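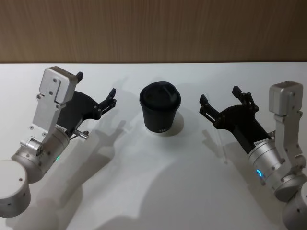
Coffee tastes better when the cup is dark, according to one reader of this page, who wrote in to say that she has been drinking hers from a black cup every morning for years and could never go back to white. Plenty of people in Wilorska may soon get the chance to find out whether they agree with her, as the Rennie coffee counter on the market square is switching over to plain black cups for everything it pours, from the smallest espresso to the big milky ones that people carry off to the bus.

March 19, 2018 – The change starts this week and will go on until the old stock is used up, so don't be surprised if your neighbor in line gets one kind and you get the other. The first delivery was 300 cups, a modest order for a counter that does such a lively trade on market mornings, and the staff wanted to see how regulars took to them before ordering any more. So far the mood has been friendly, with a good bit of teasing about how grown-up everybody looks all of a sudden.

The new cups come from Sesport, a small supplier on the edge of town that also looks after the napkins and the paper bags. There is only a little white lettering near the base and no slogan, and the counter says it likes it that way. Regulars who are used to having their name written on the side in marker will see a small change there, too – the pen is now a white one, and it takes a moment to dry, so please be a little patient before you grab your drink and smudge it! 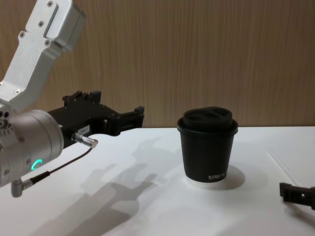

A black paper coffee cup on a white table.

Prices stay where they are, and anybody who brings a mug from home will still get a little something off, just as before. Lids are kept in the basket next to the sugar, and there are 2 sizes of them, which has caused some fumbling during the busy hour. If yours doesn't want to snap on, try the other pile before you go back to the register.

The Flumix bakery, two doors down, is watching with interest and may bring in the same cups for its hot chocolate in May, once it has worked its way through the striped ones left over from the winter fair. Until then you can carry a Rennie coffee over to the bakery's window seats and have it with a warm roll, which many of us have been doing for ages anyway. The counter opens at seven and pours its last cup at 4 in the afternoon.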